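Urkidlow Public Library, service updates (thread)

1/ The reading room at Urkidlow will extend its hours beginning in March. Doors will open at 9 in the morning, and the last call for returns will be given 15 minutes before closing.

2/ The extension follows a survey of cardholders conducted over the winter. The library received 900 responses. Most asked for earlier weekday access and more places to sit near the periodicals.

3/ Loan periods remain at 22 days for books. Magazines and maps may be kept for 11 days. Items reserved by another reader cannot be renewed.

4/ The local history collection has moved to the second floor. Requests for material from the Bartoš papers should be addressed to Hedvika Urban at the main desk.

5/ Covered drinks are permitted at the small tables on the ground floor. Food is not permitted in any public area.

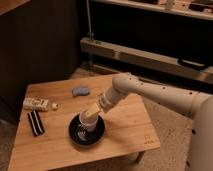
Page last changed: March, 4:10 p.m.

6/ Readers using the map cabinets are asked to leave cups and bottles at the desk. Lockers are available on request.

7/ Dušan Lukáč will lead the spring course on tracing family records. Registration is free for cardholders and opens at the main desk at noon on the first day of the new hours.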